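Strickland Restock Cell: setup notes after 1000 picks
Posted 3/18/20

We have run the Strickland cell since February on bagged and pillow-packed snacks. It is sold as a pick-and-face unit for clear shelf bins, with an Isus controller and a Briment vacuum head.

Setup took 2 shifts. The bin teach routine is the weak part. It wants five reference poses per bin and rejects any pose where the packets overlap steeply, so the bin has to be straightened by hand first, back corners included. The manual skips this step.

Cup wear is acceptable. Wipe the cups every 60 picks; crimped wrapper ends leak air, and dust makes it worse. We swapped the stock filter for a Ponden inline type, and pressure faults stopped.

Good: fast calibration, quiet pump. Bad: teach routine, short hose, no spare gasket in the box. Worth buying if someone on site can prep bins.
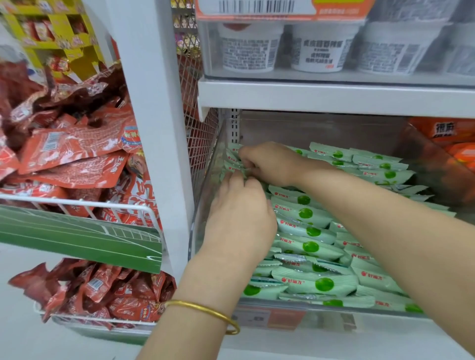

Sorting packets by hand in the back corner of a clear bin.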